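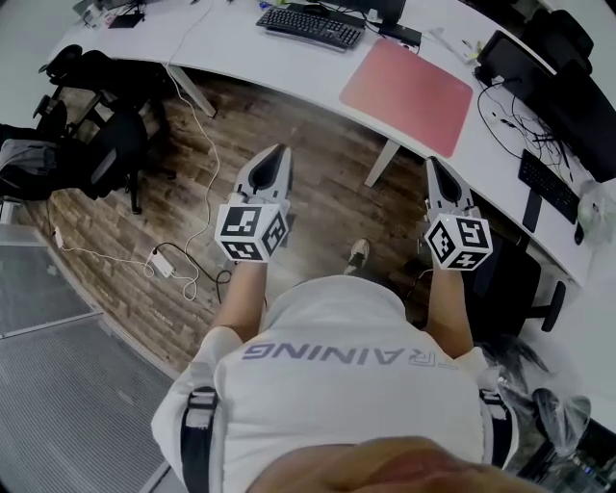
Jillcombe Reuse Scheme: second progress report to the Balogh Fund
2024-07-02

Summary

The scheme is running and the money is being spent on what we said it would be spent on. Whether it is doing what we told you it would do is a harder question, and the figures we have so far do not settle it.

Takings and donations

Residents brought in 754 items between the March opening and the end of last month. Our target for the period was 1,000. The shortfall is not a disaster, but we would ask you not to read too much into the total either way. A box of paperbacks was entered as one item at the Watlow collection point and as separate items at Jillcombe until we noticed and changed the form. We have not tried to correct the earlier entries, as any correction would be a guess.

Furniture is still the slowest to move. Sofas without a fire label cannot be passed on at all, and we are paying to dispose of them. This was a known risk in the bid and we put too small a sum against it.

Waste kept out of landfill

The application promised a tonnage. We can produce one using the standard weights table, and it would look healthy. We are reluctant to. The table assumes every item would have been thrown away if we had not taken it, and plenty of our donors say they would have given it to a charity shop or a relative. We would rather report what came in and what went out until we have something better.

The Cunik booking system

Cunik went live six weeks later than planned. Collections can now be booked online, which people seem to like. It also lets the same household book twice for the same wardrobe, and the van has made wasted trips because of it. The supplier has promised a fix in the next release. They promised it in the last one too.

Repair sessions

There have been 2 repair sessions at Watlow. Both were busy. Lamps and toasters were the usual requests, and most went home the same day, but we have no idea how many are still in use. A follow-up postcard has been suggested. Past experience of postcards is poor.

Spending

Within budget overall. Disposal is over, publicity is under, and we ask permission to move the difference from one to the other.

Next period

Agree one counting rule for both sites and stick to it. Decide whether a third collection point is worth having. The case for it at present rests on enthusiasm, and we would like to see another quarter of bookings before asking you for anything.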